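Talks > Home and Garden > Speaker notes, "Do you need the stone?"

Speaker notes, Yaw Arthur. Evening session, 2/8/21. Slides run by Pak-hei Siu, so say "next" out loud.

Start without the title slide. Ask who has bought a countertop in the last two years. Then ask who was told it would add value to the house. Same hands, usually. Wait for them to go down.

My position, so they have it early: most of what people pay for in a countertop is a story about the countertop. I'm not against stone. I have stone at home, and it came with the house. What I am against is the sales talk that comes attached to it, and I want to go through that talk claim by claim and see what is left.

Claim one. "It's an investment." Ask what they mean. An investment is something you sell later for more than you paid. You can't sell your counter. You can sell your house, and the counter goes with it, and the buyer may hate it. I read the Clerden brochure twice looking for a number behind this one. There is a paragraph on "lasting value" and a photograph of a lemon.

(Pause. If they laugh, fine. If not, move on.)

Claim two. "Natural stone is tough." Some of it is. Granite is hard to scratch. Marble is calcite for the most part, and calcite reacts with acid, and kitchens are full of acid. Lemon juice, vinegar, tomato, wine. The dull spot left behind is called an etch. It is damage to the polish. A sealer slows down stains, and it does very little for etching. Showrooms mix these two up all the time. I asked at Hellow and was told the sealer "takes care of all that." I asked what "all that" was. The salesman went to get somebody else.

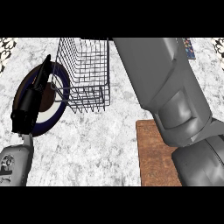
Pattern is the other half of the sale, and it gets much less scrutiny than hardness does. People pick a slab the way they pick a painting, standing up, six feet back, under showroom lights. Then they live with it from eighteen inches away with crumbs on it. A white marble look with soft gray veining and mottled patches all over, like the one on the slide, is the most requested look in every catalog I collected, and you can get that look in stone, quartz, porcelain or laminate. Ask the room to guess the price gap between the cheapest and the dearest. Let them argue a little.

Now the quotes. I had the same small kitchen priced by two suppliers, same drawing, same sink cutout. Vetex came back at $2189 for an engineered top. Tuominen wanted $367 for laminate, cut to size, no installation. Be fair here. Those are not the same service, and one of them leaves you on your knees with a jigsaw. But even if you pay a handyman well, there's a lot of room between those figures, and I want people to ask what is filling it.

Somebody will say "you can tell the difference." Maybe. I put samples on a table at the November meeting and asked people to pick out the real marble by eye, no touching. 17 people had a go. I won't pretend it was science. The lights were bad and the samples were small. Still, several of the people who got it wrong had told me beforehand that they would know it anywhere.

Touch is different. Stone feels cold and heavy, and if that matters to you then it's a perfectly good reason to buy stone. I would only like people to say so, and leave the word "investment" out of it.

Next slide.

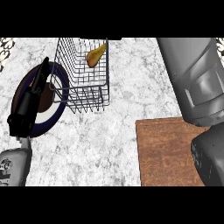
Claim three. "You won't need a cutting board." I have heard this about quartz and about granite. Please use a cutting board. Even if the top survives, your knife won't. A hard surface rolls the edge over in no time, and then you are leaning on a dull knife, and that's how people get cut. Wood or plastic, I don't care, and don't let anyone sell you a special one to match.

Claim four. "You can put a hot pan straight on it." Read the warranty. Engineered quartz is held together with resin, and resin doesn't like heat. The warranties I looked at excluded heat damage in small type, a few pages after the big type about everyday family life. Laminate will scorch too. Granite does better than either, though a sudden change can still crack it near a cutout. Use a trivet. A folded towel will do if it's dry.

Claim five, if time allows. "Maintenance free." There is no such surface. Ask what cleaner voids the warranty, and ask to see it in writing.

Practical part. Keep this short, people are tired by now.

Get a sample big enough to cook on, and take it home. Put lemon juice on one corner and leave it overnight. Red wine on another. Look at it in the morning by the window, then again at night under your own kitchen lights. If the shop won't lend or sell you a piece that size, that tells you something about the shop.

Ask for the installed price with the edge, the cutouts, the backsplash and the removal of the old top all included. Compare that figure only.

Questions. Likely ones: concrete (cracks, stains, heavy, people who love it really love it), butcher block (oil it, keep it dry at the sink), radon in granite (test the house if you're worried, you should do that regardless of the counter). If anyone asks me which brand to buy, I don't have one. Hand the sample box around while people are getting their coats and make sure the marble comes back.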